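Inicio > Ciencia para peques > La casa > Por qué se tuesta el pan

Tiempo de lectura: 2 minutos

¿Por qué se tuesta el pan?

El pan de molde es blando y casi blanco. Si lo metes en la tostadora, al rato sale dorado, crujiente y con un olor distinto. No le hemos echado nada. Lo único que ha recibido es calor.

El pan se hace con harina, agua, sal y levadura. La harina lleva almidón y proteínas, y también hay un poco de azúcar, aunque el pan no sepa dulce. Además, dentro de la miga queda bastante agua. Por eso una rebanada fresca se dobla sin romperse.

Primero se va el agua

El agua hierve a 100 grados. Cuando la superficie del pan se calienta mucho, el agua que hay en ella se convierte en vapor y se escapa. La parte de fuera se seca y se pone dura. La de dentro sigue blanda, porque el calor tarda más en llegar.

Mientras queda mucha agua en la superficie, el pan apenas cambia de color. El agua se lleva el calor al evaporarse y no deja que la temperatura suba.
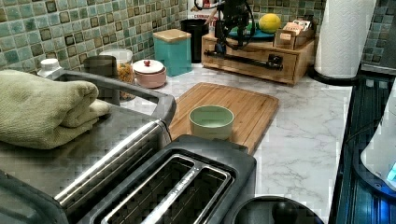
Una tostadora de dos ranuras. En su interior oscuro se ven los alambres que dan calor.

Dentro de una tostadora hay unos alambres muy finos. La electricidad pasa por ellos con dificultad y los calienta hasta que se ponen rojos. El calor viaja por el aire hasta el pan en forma de rayos que no vemos, llamados infrarrojos. Son parecidos a los que notas en la cara cuando te pones al sol.

Después llega el color

Cuando la superficie ya está seca y muy caliente, los azúcares y las proteínas se juntan y forman sustancias nuevas. Unas son marrones y otras huelen bien. Este cambio se llama reacción de Maillard - se pronuncia «mayar» - y también ocurre en la corteza de las galletas y en la carne a la plancha.

Si el pan sigue recibiendo calor, pasa de dorado a marrón y de marrón a negro. Lo negro es sobre todo carbón. Sabe amargo y es mejor no comerlo.

¿Se puede destostar el pan?

No. Si mojas una tostada se ablanda, pero no vuelve a ser blanca ni a saber como antes. Es un cambio químico. Derretir un cubito de hielo es diferente: el agua se puede congelar otra vez y tendrás hielo de nuevo.

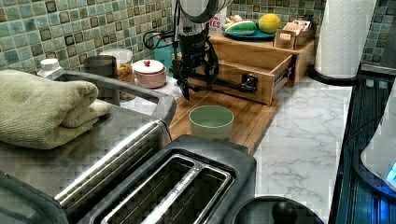 Un cuenco verde claro sobre una tabla de madera. En un cuenco se puede preparar el pan rallado.

Haz la prueba

Pide a una persona mayor que tueste 2 rebanadas del mismo pan, una poco y otra más. Deja una tercera sin tostar. Espera a que se enfríen y ponlas en fila - primero la blanca, luego la clara, luego la oscura. Dobla cada una despacio y escucha si cruje. Después desmenúzalas en cuencos separados y compara las migas.

Apunta lo que notes en una libreta. Puedes repetirlo con pan integral o con pan de hace unos días, que ya ha perdido parte de su blandura.

Palabras nuevas

Almidón: sustancia que las plantas guardan como reserva. Hay mucho en la harina y en las patatas.

Vapor: agua en forma de gas.

Infrarrojos: rayos que no se ven y que calientan las cosas.

Texto: Baltazar Rosales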